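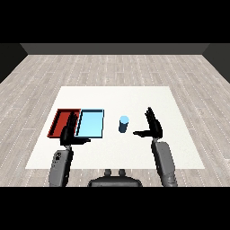
## 4. Setting up a shift-swap board in Kukader

This section is for ward and clinic managers who already have a Kukader manager account. If you can't see the **Rosters** tab after signing in, your account is set to staff level. Ask your site administrator to change it before you continue.

You need:

- your unit code (a four-digit number, printed at the top of the monthly roster; the screens in this section use unit 3081)
- a published roster for the current month
- the email group for your unit

### 4.1 Create the board

1. Sign in and open **Rosters > Swap boards**.
2. Select **New board**.
3. Enter your unit code. The unit name fills in by itself. If the wrong name appears, stop and check the code with the staffing office.
4. Choose the staff groups that may use the board. Registered nurses and nursing assistants must be on separate boards.
5. Under **Notice period**, enter the shortest time allowed between a swap request and the start of the shift. The default is 46 hours.
6. Select **Save as draft**.

> **Note:** A draft board is visible to managers only. Staff get no message until you publish it.

### 4.2 Set the approval rules

1. Open the draft and go to the **Rules** page.
2. Set **Open requests per person**. The highest value allowed is 3.
3. Turn on **Check skill mix**. Kukader then compares the roster before and after each swap, and holds any request that would leave a shift without a charge nurse.
4. Turn on **Check rest time** and enter your organization's minimum rest between shifts.
5. Pick a second approver for the times you are on leave.
6. Select **Save**.

> **Caution:** Do not turn off **Check rest time** to clear a held request. The change applies to every request on the board, including ones already waiting. Use **Approve once** on the single request and enter a reason.

### 4.3 Link the board to payroll

Skip this part if your site does not use Laltano for payroll.

1. On the **Links** page, select **Add link** and choose **Laltano**.
2. Enter the cost center for your unit.
3. Select **Test**. A green check mark means the cost center was found.
4. If you see error 592, the cost center is closed or belongs to another site. Units at the Allau and Farías clinics were given new cost centers in November, and the old ones return this error.
5. Select **Save**.

Swaps approved after 4:00 p.m. are sent to payroll the next morning.

### 4.4 Publish

1. Return to the board and select **Publish**.
2. Choose the email group for your unit.
3. Edit the message if you want to. The link in the last line must stay.
4. Select **Send**.

Staff can post requests right away. To close the board over a holiday period, use **Pause**. Deleting a board also deletes its request history, and the history can't be restored.

For held, expired and disputed requests, see Section 5.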